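Droken Two-Arm Tabletop Cell

Demo unit available to view, Tuesdays, Flesell showroom
Item no. 475-D

Overview | Specs | What's included | Visit the demo | Q&A

Two arms, one table, one power drop. Built for small packing jobs where the parts are awkward and the runs are short. Candy, sample kits, craft packs, spare parts, that kind of thing. If you've got a full line moving thousands an hour this isn't your machine, call us about the Després range instead.

Open day is on again in October. Details further down.

What it does

Picks small loose items out of a tray and puts them into jars, tubs or boxes. One arm works the tray, the other looks after the container. Swap jobs by loading a different program, no re-bolting. Parallel grippers on both arms as standard, angled fingers on the demo unit.

Wrist camera on each arm. You see what the gripper sees, on the monitor, live. Most visitors end up standing at the monitor instead of at the table.

Works with
- clear containers (see note)
- stick and handle items, lollipops, brushes, swabs
- light bagged goods
- mixed colors and sizes in the same tray

Not recommended for
- wet or sticky product with no wrapper
- glass
- anything over the payload, please weigh it first

Note on clear containers: they are harder for any camera. Expect extra setup time. We do it in the demo on purpose becuase everyone asks.

Specs

Arms: 2
Reach, each arm: 29 in
Table height: 26 in, fixed (adjustable legs are an option)
Gripper: parallel jaw, electric, no air line needed
Fingers: swappable, hex key supplied
Frame: aluminum rail, bolts to floor or goes on lockable casters
Power: standard wall outlet
Control: Jurkex controller, teach by hand or by pendant
Training: one day on site, included

What's included

Both arms, both grippers, controller, pendant, frame, table top, cable set, spare fingers, printed quick start. Monitor not included. Trays and containers not included, use your own.

Lead time varies. Ask before you plan anything around it.

Visit the demo

Last open day went well, busier than the spring one. The lollipop job got the crowd so it stays on the program. Sticks pointing every which way, which is the hard part. A round head is easy to grab. A round head under four other sticks is not.

Running order on the day:
9:30 doors, coffee
10:00 short intro, Theerawat Thaweesak, applications
10:20 tray to jar, lollipops
11:15 teaching a new pick from scratch, visitors can try
12:00 lunch, not provided, there's a sandwich place on the corner
1:00 bring your own part
3:00 finish

Bring your own part is the useful bit. Put it on the table, we try to pick it, you watch. Sometimes it works in ten minutes. Sometimes we need different fingers and we tell you so. Last time a lady brought seed packets and we got nowhere until we changed the tray lining. Worth knowing before you buy!

Please bring at least a dozen of whatever it is. One sample doesn't tell us much.

Theerawat runs most of the afternoon himself. If you want a longer slot with him say so when you book, he fills up fast.

Closed shoes please. Stay behind the yellow tape when the arms are live. Kids ok with an adult, mornings only.

Parking behind the building. Front spaces belong to the dentist and they do tow.

To book: use the contact form, pick "Droken demo", give us a company name and how many are coming. No charge. Can't make the open day? Tuesday afternoons by appointment, same unit, same table.

Q&A

Can it open the jars?
Not as sold. Lids off and seals out before you start. Lid handling is a seperate package and still in testing, no price yet.

How fast?
Depends on the part and how tangled the tray is. We won't quote a rate without seeing your product. Come to the afternoon session.

Can it sort by color?
Yes, with the sorting add-on. Not part of the base price.

Do I need a guard?
You need a risk assessment for your own site. We can send the template. Some customers fence it, some use a scanner.

Can one person run it?
Yes. Refill the tray, change the jars, keep an eye on the screen. Our own showroom setup is run by one person most days.

Can I use my own tray?
Yes, any flat tray with a low rim. Patterned ones are fine, the demo tray has roses all over it.

Can I rent?
Three month minimum. Ask for the rental sheet.

Do you take the old one back?
Trade-in on Droken units only, condition dependent.

Related items
Droken spare finger set
Droken caster kit
Jurkex pendant holder
Després single arm cell

Price on request. Quotes good for a month. Freight extra.
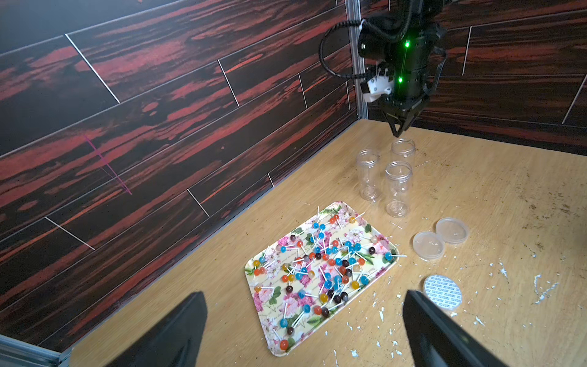 Droken demo table, lollipops in the tray, open jars alongside.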